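News from the Havby Chamber Players

The spring program is settled. Bogdan Malinowski will join us as guest cellist for three concerts, with the first at the parish hall in Hundincombe in March. He studied in Poland and then spent six years as principal cello with the Hidow Sinfonia before leaving to teach. Members who came to the December recital will remember him from the Brahms trio.

The program opens with a Haydn quartet and a short set of songs arranged for strings. After the break comes the Schubert quintet with two cellos, which we last played in public nine seasons ago. Bogdan takes the second cello part. Rehearsals run from 7 to 9:30 p.m. and players are asked to have the bowings from the marked set of parts copied in before the first one.

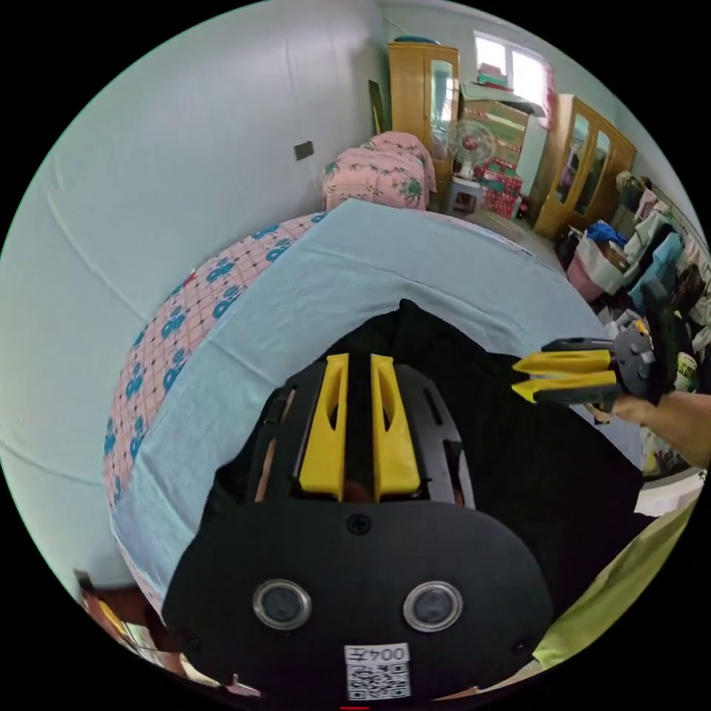 The hall seats 245 with the side gallery open. The gallery will be closed for the second concert while the railing is repaired, so fewer tickets will be sold for that date. Seats are not numbered. Doors open half an hour before the music starts, and latecomers will be let in between movements of the Haydn.

We have also bought the Koller piano that was on loan to us. The price was settled over the summer and the last payment has been made. It needs new dampers in the top two octaves, and the work will be done before the song recital in May. The old upright is free to anyone who can arrange to move it. It holds its tuning fairly well but two of the bass strings buzz.

The music library now lists about 1000 items, and the catalog has been retyped with composer and scoring on the same line. Please return any parts you have at home. There are 31 sets still out, among them both copies of the Dvorak serenade and the viola part of the Borodin. Leave them in the box by the hall kitchen or bring them to rehearsal.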